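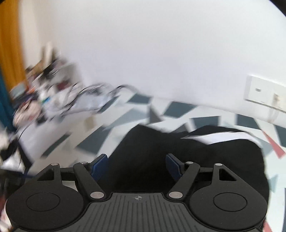
Dark fabric item on a floor with a geometric pattern; a strip of white fabric lies along its upper edge.

Geometric floor pattern

A geometric floor pattern is a surface design made of straight-edged shapes, usually triangles and parallelograms, set on a plain ground. White grounds with gray or slate blue figures are common, and a single accent color such as muted red may be added at wide intervals.

Layout
In a scattered layout the figures do not share edges, and the repeat is hard to locate by eye. The Posberg layout, drawn by Roswitha Eder in 2000, uses a repeat of about 2 m. Tronby is a denser variant.

Use in dressing areas
Dark garments left on a light ground remain easy to find. White items show less contrast and may be overlooked during tidying. Lint is most visible on the plain parts of the ground.

See also: Plovham border; Moser repeat

Last edited 3/4/26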